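Buenas prácticas y normativa en una celda de pick and place simulada
Informe final de proyecto - grupo 2
Tutora: Perihan Ekinci

1. Punto de partida

El encargo era preparar unas normas de trabajo para la celda Granis antes de que entren los de primero. La celda física no se toca hasta enero, así que todo lo de este informe está hecho en simulación, con el entorno Skinenden. Base normativa: ISO 10218 (partes 1 y 2) para el robot y la integración, ISO 12100 para la evaluación de riesgos, ISO/TS 15066 solo consultada. No hemos llegado a marcado CE, queda fuera.

2. Evaluación de riesgos

Tabla completa en el anexo A. Resumen:
- Atrapamiento entre dedos de la pinza. Riesgo principal al cambiar piezas a mano.
- Caída de la pieza por pérdida de agarre. Depende mucho de la orientación.
- Arranque inesperado al recargar programa. Nos pasó en simulación dos veces, por no comprobar el modo.
- Golpe con el brazo en modo manual. Velocidad reducida, máximo 250 mm/s en el TCP.

Perihan nos pidió separar bien peligro y riesgo, en la primera entrega estaban mezclados. Corregido.

3. Normas propuestas

3.1 Nadie entra en el vallado con el selector en automático.
3.2 Una sola persona con la consola. La misma que valida el programa lo lanza.
3.3 Todo programa nuevo se corre primero en simulación, entero, y luego en manual a velocidad reducida.
3.4 Fuerza de agarre escrita en la ficha de la pieza. Sin ficha no se coge la pieza.
3.5 Registro de cada sesión: versión, pinza, autor, incidencias. El rearme después de una parada también se apunta.
3.6 Los intentos fallidos no se borran del registro.

La 3.6 la discutimos bastante. Al principio limpiábamos los fallos para que las gráficas salieran mejor y Hülya Yurt (revisora externa, de Uysal) nos lo echó para atrás. Con razón - sin los fallos no se puede justificar ningun límite de fuerza.

4. Pruebas

Se lanzaron 1.421 intentos de agarre. Válidos según nuestro criterio (pieza sujeta y sin contacto con los bloques vecinos): 944. El resto está clasificado por causa en el anexo B, falta repasar las últimas filas.

Las piezas traslúcidas dieron más trabajo de revisión. El contorno se confunde con lo de detrás y hay que mirar la vista de pinza a mano antes de dar el intento por bueno. De ahí sale la norma 3.7, añadida al final: en piezas traslúcidas, revisión visual obligatoria.
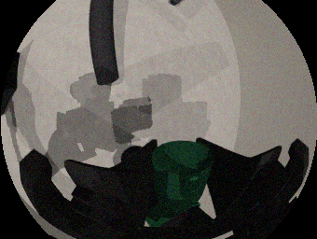
Fig. 1. Vista simulada de la pinza con la pieza verde traslúcida entre los dedos. Detrás, bloques grises.

5. Pendiente

- Pasar las normas a una hoja plastificada, formato A4, para la puerta de la celda.
- Revisar 3.4 con la pinza Daltis, que tiene otro recorrido.
- Comprobar la distancia de seguridad según ISO 13855. Solo tenemos el calculo a mano.
- Unificar nombres en el registro, hay sesiones sin autor.

Anexos A y B en la carpeta del grupo.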